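Can a Robot Look After Its Own Hand?
A closer look at Mallet, a robot arm with a camera on its wrist

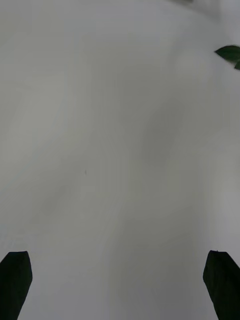

What Mallet sees

Mallet is a robot arm in a workshop in Jidavham. It has one hand, called a gripper, and a small camera on its wrist that points the same way the hand does. When the two black fingers are open and the hand hangs over something pale, there is not much for the camera to look at. A bit of green leaf at the side, a tiny dark speck, and a lot of gray.

Would you be able to tell how far away that gray surface is? Try it. Hold your own hand over a blank sheet of paper, shut one eye, and guess the gap. Then measure. Most people are off by more than they expect, and one camera by itself has the same kind of trouble.

"It looks after itself"

You may have heard that robots look after themselves. The company that sells Mallet's control program, Luvico, has a leaflet that says the arm "knows when it needs care." That is a big thing to say about an arm. So let's ask what it knows.

Mallet knows how far each of its joints has turned. It knows how hard its motors are pushing. It has pictures from its wrist. It does not know that a finger pad is wearing thin, unless somebody has written a program to check for that, and so far no one in Jidavham has. It does not know that a screw is a little loose. It will go on working with a loose screw and get worse and worse at its job.

The person who knows about the screw is Li-hua Su. She sets up the arm and fixes it.

The check before work

Li-hua goes through the same jobs each time, in the same order.

First she presses the stop button, and she makes sure it worked by trying to start the arm. A stop button that nobody tests is just a red lump.

Next she wipes the finger pads with a cloth and a little water. Dust on the pads makes things slip.

Then she wiggles each finger gently. A tiny bit of movement is fine. If it rocks, out comes the small wrench.

She cleans the camera lens after that, with a soft cloth she keeps in a bag by itself. If there is a speck in the picture, it might be on the lens or it might be on the table. You can work out which! Move the camera a little. A speck on the table will slide across the picture. A speck on the lens will stay right where it was.

Last, she has the hand open and close 2 times and listens. She says a dry gear makes a sound like someone chewing ice.

Setting up the eye and the hand

If the camera gets bumped, even a little, the arm will reach for the wrong spot. The camera and the hand have to agree about where things are. Making them agree is called calibration (say it: kal-uh-BRAY-shun).

To do it, Li-hua puts down a card with black and white squares. The program already knows the real size of the squares. Mallet looks at the card from many different places, and the program compares what the camera saw with where the joints say the arm was. From that it works out exactly how the camera is sitting on the wrist.

Why not use a plain white card? Look at all that gray again. With no corners and no lines, the program has very little to match from one picture to the next.

The leaflet calls this "automatic." Well, partly. The math is automatic. Fetching the card, laying it flat, keeping the lights steady and deciding whether the answer makes sense are all done by a person. In April the program gave an answer that put the camera under the floor. It did not seem bothered.

When something wears out

The finger pads are changed after 500 hours of work. Li-hua thinks that number is a guess. She has taken off pads that were still good, and she once found a split one after only 70 hours. So she looks at them, whatever the number says.

Changing a pad is slow, careful work. The power goes off. The old pad comes off, the new one goes on, and the screws are tightened a bit at a time, first one side, then the other. Afterward the hand gets tested on something soft. She uses a rolled-up sock.

Could a robot do all this one day? Maybe some of it. There are machines that can swap their own tools. But if someone tells you that a robot needs no looking after – ask who cleans the lens.

Words to know

Gripper: a robot's hand.
Joint: a place where the arm bends or turns.
Calibration: making the camera and the hand agree.
Pad: the part of a finger that touches things.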